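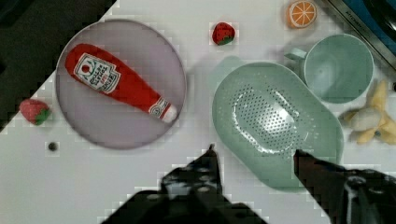
How long does a home-made tomato sauce keep?
Unopened, a properly bottled batch lasts 18 months in a dark cupboard. Once opened, it goes in the fridge and should be eaten within the month.

Sabina Hájek has been making hers in Hornow for 23 years, starting in February when growers sell split tomatoes by the box. She roasts them first with onions and a few cloves, then leaves the pot on low until mid-afternoon.
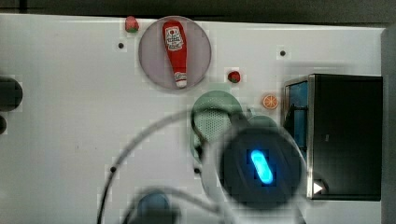 The vinegar goes in late. Hájek uses malt, as her mother did, and measures the acidity of every batch with paper strips. Her neighbour Aurelio Robles prefers cider vinegar and brown sugar, and his sauce comes out darker and a good deal sweeter. Both sell at the Pacheco market, two stalls apart.

Skins are the main argument.

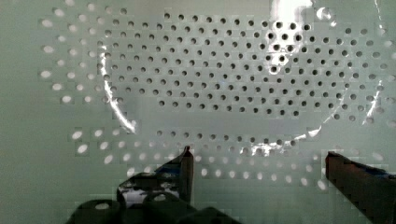 Robles blanches his tomatoes and peels them by hand. Hájek cooks them whole and pushes the lot through a sieve, a slow job that takes her most of an evening. She gets 19 bottles from a full pot and gives the leftover pulp to the chooks. 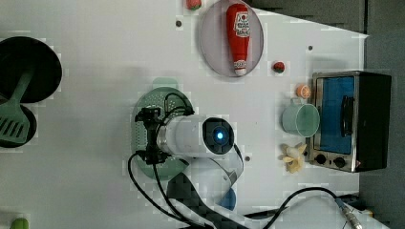 Itziar Bermúdez wrote to us that she gave up sieving years ago and puts everything through a stick blender, seeds included. Her sauce is thicker for it, she says, and her kids still put it on everything from snags to scrambled eggs.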